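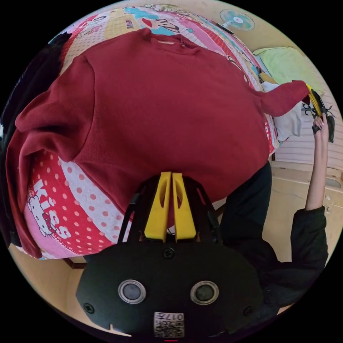 Two grippers, one dark red sweatshirt: the sleeve pull during folding practice.

Griditz handheld gripper pair: review from a school robotics club

Posted 24/05/2020

I help run the Bakura club, and this term our students picked laundry as their project. Folding clothes! Everybody can do it by age ten and it is still miserably hard for a robot, so I was thrilled (and a little worried). We bought a pair of Griditz handhelds to record folds with, and after 40 practice sessions I have plenty to say about them, nearly all of it good.

The fingers are the best part. They're yellow, with a long slot cut out of each one, and they give just enough when they close on cloth. A thick sweatshirt sleeve stays put when you stretch it out, even with a bit of a tug. Thin T-shirts are harder and we still drop those more than I'd like, mostly when someone grabs too close to the edge. Go in a full finger-width and it gets much better.

I also love how the black frame around the fingers is open. You can see what you're about to pinch, and that matters a lot when you're chasing a hem across a busy bedspread with Hello Kitty on it. Our older Paulík unit had a solid shell and the kids kept bending sideways to peek around it.

Working in pairs took some learning. One student stands at the side of the bed and takes the sleeve, the other works the hem, and for the first few sessions they bumped into each other constantly. Fergal Ó Briain, our oldest member, came up with calling out "sleeve" or "hem" before every grab and the whole thing got smoother overnight. We start the sweatshirt flat, both sleeves go in, then the bottom comes up to the collar. Six of our students can now do that without stopping, and I am so proud of them.

Now the gripes. The cables run down the sides of the frame and sleeves love to snag on them, so we added a wrap of soft tape. The grip is big for smaller hands, and our younger kids want a break after 9 folds or so. The manual is thin too. Dougal Ritchie, who teaches shop and lets us raid his drawers, ended up writing us a one-page setup sheet that I wish had been in the box.

The pair cost us $465, which was most of our spring budget. I'd spend it again. If your club only wants to pick up blocks, the Broltard kit is simpler and will do fine, but for cloth I haven't tried anything I like as much as these.

Towels are next, in June, and then a fitted sheet if anybody is brave enough. I'll add an update once we've had a go at those.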